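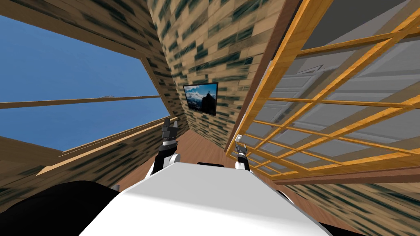 Reviews > Software > Robot Simulation

Search reviews Go

Flaltley 2 review: a room simulator for two-armed robots

December 2, 2020 | Posted by the Ornurby desk

Flaltley is a desktop program for testing robot control code in furnished rooms. You load a robot model, pick a room, connect your controller and press run. Version 2 came out in October. I used it for most of that month on a whole-body control project, with a robot that has two arms and a gripper on each.

A single-seat license is $389. The Mwakalinga room pack is another $58, and I would budget for it, as the base install has very little to test against.

Installation went fine on the second try. The first time, the installer put its Python bindings in the wrong environment and the sample scripts would not start. The fix is in the release notes, under "Known issues," and takes a minute.

The part I like best is the controller interface. You can send joint positions, joint velocities or gripper poses, and switch between them while the simulation is running. My old setup with Ument needed a restart for that. Each arm gets its own command stream, so you can run a planner on one and hold the other still. Logging is on by default and the files open in a plain text editor.

The planner is decent. I gave it 50 reaching problems in a room with a big wooden lattice panel, and it found a path on all but six. The ones it missed had the gripper going in close to the slats. Raising the planning time limit fixed two of those. Collision shapes are simplified unless you turn on the full meshes, and with full meshes on, planning slows down a lot.

Rendering is mixed. Wood grain looks good, and the slats in the lattice have proper highlights along their edges. The brick walls do not hold up. The texture is stretched and blurry, with green smears across it. If you only care about control, skip this paragraph. If you plan to train a vision model on these views, replace the wall textures first.

The viewpoint can be attached to the robot, and it follows every roll and tilt. With my balance gains set badly, the whole room leaned over on the screen, television and all. I found this more useful than the plots for spotting a bad gain. There is a "level horizon" option in the view menu for people who get queasy.

Complaints: the manual is 673 pages with no index. Undo does not cover changes to joint limits. Contact forces at the fingertips are noisy at the default time step – halving it helps, at the usual cost in speed.

I am keeping it for control work and will go on using something else for perception. The trial version has every feature but will not save logs.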